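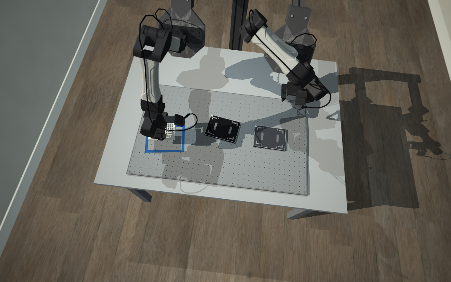 *Fig. 1. Small block, big board. Grids at two scales.*

## Week 2: Grids, repeats, and where your eye goes

Hi all, these are the notes from Friday's talk cleaned up a bit, plus the stuff I ran out of time for (sorry, I got carried away on wallpaper again).

So last week we did line. This week is pattern, and I want you to start with the plainest one there is, a grid of dots. Same spacing across, same spacing down. Your eye slides right over it, and that's useful! A plain grid makes a really good quiet background, and anything you put on top gets looked at first.

Some words you'll need:

- **Unit**: the bit that repeats. One dot, one leaf, one tile.
- **Repeat**: the distance from a unit to the next copy of itself.
- **Drop**: how far the next column slides down. A half drop slides by half the repeat. Most floral wallpaper is a half drop.
- **Ground**: whatever is behind the units. People forget to design it and then wonder why the whole thing looks gappy.

I passed around the Ginden sample book in class. If you missed it, it's on the shelf by the sink, please put it back there. Page 17 is the one I kept going on about, the green stripe with the tiny diamonds. Close up it's all diamonds. Walk to the door and they melt into a gray-green haze and you only get stripe. I love that page. Kylie Faulkner hates it and told me so, and she has a point that the stripe is a little heavy for a small room.

### Margins

A pattern that runs right to the edge feels like it keeps going, like cloth off a bolt. Leave a plain border around it and it turns into an object, more like a rug. Try both before you pick. I used to add a border to everything when I was starting out, and my old teacher Tegan Hoani would just put her thumb over it and look at me.

### Breaking the grid

Take one unit and turn it, or shrink it, or leave it out. One change shouts. Lots of changes turn into texture and you're back to quiet again. The Urkell tile we looked at has a single flipped corner and half the class found it in a second, while I'd owned the thing for years before I spotted it.

### For next time

1. Cut a stamp from an eraser. Keep it simple, a wedge or a blob is fine.
2. Print it as a square repeat, then as a half drop, on separate sheets.
3. Make a third sheet where you break the pattern once. Pin it up and look at it from across the room before you decide you're done.

Water-based ink only, the studio is room 107 and the key is at the front desk. Reading is the Mokoena handout, just the section on half drops, the rest is for November when we get to weaving.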